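The week the robot learned to flood things

So I promised a post about the spill, and a few of you have been asking (hi Mom), so here goes. Get a coffee. Or a juice, given the subject.

Quick catch-up for anyone new: I work at a small outfit called Skukside, and since spring we've been teaching a two-handed humanoid to pour drinks from one of those hotel breakfast dispensers. You know the type, tall tank, little chrome tap, drip tray underneath. The customer is Porkotberg, who run breakfast rooms, and they want to know if a robot can hand a guest a glass of something without drama. Until August I would have said yes, pretty much!

Our test log had 537 pours in it at that point. The bad ones were boring. The glass went down a bit crooked, or the hand missed the lever and stood there pulling on air, and we reset and went again. Then one afternoon I stepped out to sign for a package, came back about four minutes later, and my left shoe made a noise that shoes shouldn't make.

The robot was standing there perfectly calm with a full glass in its left hand and the tap wide open. Juice was going into the glass, over the glass, into the tray, over the tray, off the counter and onto the floor. It had reached the power strip. Well, it had reached the edge of the power strip, and I did the thing you're not supposed to do, which is think about it for a second before hitting the stop button.

Then I hit the stop button. And the juice kept coming.

Of course it did! The stop button cuts power to the arms. It doesn't do a thing to a tap that's already open. The hand froze exactly where it was, with one finger hooked behind the lever, holding it open for me very politely. I ended up reaching in past a powered-down arm to peel the finger off, and I'd like to go on record that this was dumb and that I've been told so. Twice, by two people, in two tones of voice.

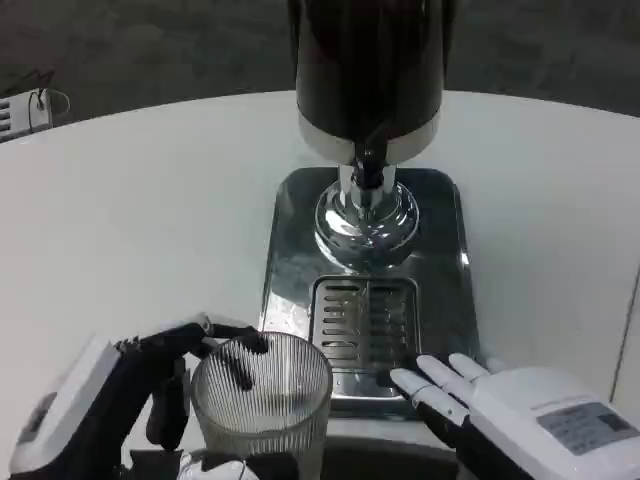
Yasuo Tamura, who runs safety for our group and is the calmer of the two voices, made me write down everything in order before I was allowed to mop. I complained at the time but he was right, because by the evening I already remembered it differently. I'd have sworn the glass was full before the hand jammed. The log says the finger got stuck first.

What happened, as far as we can piece it together, is this. The robot decides the glass is full by looking at it, and our glasses are clear and ribbed. Against the shiny tray the ridges throw little bright lines everywhere, and the level estimate bounces up and down like crazy. We had a filter on that, fine. But the filter waits for a steady reading before it says "done", and that afternoon the sun was coming in low and it never got a steady reading. So it kept waiting, very patiently. There was supposed to be a timeout as a backup. There was one – set to 3,000 seconds. Somebody had typed it thinking the field was in milliseconds. I'm not going to say who somebody was, but he writes this blog.

And then the finger. The thumb side pushes the lever and the index finger is meant to stay clear, but it had crept over a bit at a time through the day, and once it was behind the lever the "release" move just pulled harder. Sebastian Ciobanu found that one by scrubbing through the joint data at home with his kid asleep on his arm, and sent me a message at 11:40 at night that only said "INDEX FINGER" in capitals. I knew what he meant.

So, changes. The timeout is now 50 seconds, and the field has its unit written next to it (wild concept). The hands go back to a known pose after every pour so they can't creep. We put in a spring-return tap, so if anything lets go or loses power gently, it shuts. For the case where a finger stays hooked, there's a cut-off valve on the tank side, an Onishi one, wired to the same stop button. And the power strip now lives up on the wall, where it should have been from day one.

We also stopped running it with no person in the room, full stop. If you need to sign for a package, you stop the robot, close the tank and then go sign for your package.

Still open is the glass problem. Flimico lent us a scale that sits under the tray, and weighing the glass seems so much simpler than staring at it that I'm a little embarrassed. Sebastian wants both and wants them to argue with each other. We're running 2,000 pours on water before anything with sugar in it goes back in that tank, so ask me again when those are done. My shoe is still sticky, by the way. I've washed it three times.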